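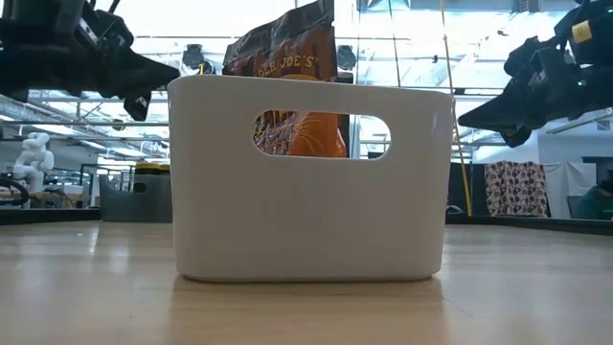

White bin with handle opening and a Trader Joe's snack bag, on the wooden table.

Progress report on the snack and pantry packing project
Prepared by Nivaldo Marinho, project coordinator, for the Paterson Neighborhood Grant
May 1, 2020

Dear members of the grant office,

With this letter I report on our work since December, when we received the first part of the grant. I try to follow the order of your form, but the question about storage I answer first, for in this period most of our effort went there.

1. Storage and bins

When we wrote the application, our dry food was kept in cardboard boxes on the floor of the back room in Paterson. The boxes became soft at the bottom and it was difficult to see what was inside. We proposed to change to plastic bins, all of one model, and this change is now finished.

We bought 162 bins in two orders. They are white, rectangular, with rounded corners, and they have an oval opening in the front wall which serves as a handle. Before the second order we compared two models. The other one was cheaper and had a lid, but its walls were closed and one had to take it down from the shelf to know the contents. With the opening in front, a person can look in and see a part of the package, and usually the colors are enough to recognize it. The surface is smooth and we clean it with a cloth and mild soap.

One difficulty I must mention. The tall snack bags do not fit under the rim. When such a bag stands upright in the bin, its upper part comes out well above the wall, and then we cannot put another bin on top. We have tried to lay these bags down, but chips and similar things break more easily in this way, and the families have told us so. For now the tall bags stand upright and go only on the top shelf, where there is free space above. This uses the top shelf faster than I planned.

2. Packing

Packing is done at the wooden table in the front room. One bin is filled at a time and then goes to the shelf or to the pick-up door. The order of filling is written on a sheet on the wall: cans and jars first, then rice and pasta, then the light things. Snack bags come last. We changed this order twice in the winter, and the present one was suggested by the evening group, who had many crushed crackers in the beginning.

In the reporting period we packed 600 household bins. The goal in the application for the same months was lower, so on this point we are ahead. I ask you to read the number with some care, as in the last weeks many families asked for a second bin in the same month, and each bin is counted separately in our list.

The bins come back to us empty. Most of them come back, I should say – 9 have not returned and I have taken them off the inventory. We do not ask a deposit and I would prefer not to begin with it.

3. Where the food comes from

The rice, beans and canned goods are delivered by Zidora, under the agreement you have already seen. The deliveries were regular until March. After that two of them came late, and one was without the canned vegetables. Zidora informed us in advance by telephone and the missing part was added to the next delivery.

Snacks are not included in that agreement. They are brought by neighbors, who buy them in ordinary stores, and for this reason the bags are of all sizes and brands. It is a nice variety for the children, but for the shelves it is less convenient. We check the date on every bag and look if the top is still closed. Open bags are not accepted.

4. Labels and list

The labels were planned for February and they are only partly done. The first labels, from Plulari, were paper with a weak glue and they came off from the smooth wall of the bin when it was cleaned. We returned the unused rolls and received the money back. Now we test a plastic label on six bins. It is placed on the short side, so that it does not cover the handle opening. If it stays in place until the end of this month, I will order for all bins.

The list of contents is kept in a simple spreadsheet. My colleagues of the Imus group have asked for a copy to use with their own shelves, and I have sent it to them together with the sheet about the filling order.

5. Money

The cost of the bins stayed within the budget line. The shelves were a little more expensive than in the quotation – the seller added the transport – and we covered the difference from the line for cleaning materials. I understand that a move between lines must be reported, therefore I write it here and also in the attached table. The line for labels is almost untouched for the reason explained in point 4.

6. Plan for the next period

We would like to add one more high shelf in the back room for the tall bags. The wall there is free, and the existing brackets can be used. I also look for a deeper bin of the same shape, and have asked for a sample from the same seller, but I have no answer yet. If the deeper bin is good, we would need only a small number of them, for snacks and cereal.

The pick-up hours remain as they are. The distribution is done at the door, and the bin is put on a bench outside for the family to take.

The receipts and the table of expenses are attached. If some number is not clear, please write to me and I will correct or explain it.

With kind regards,
Nivaldo Marinho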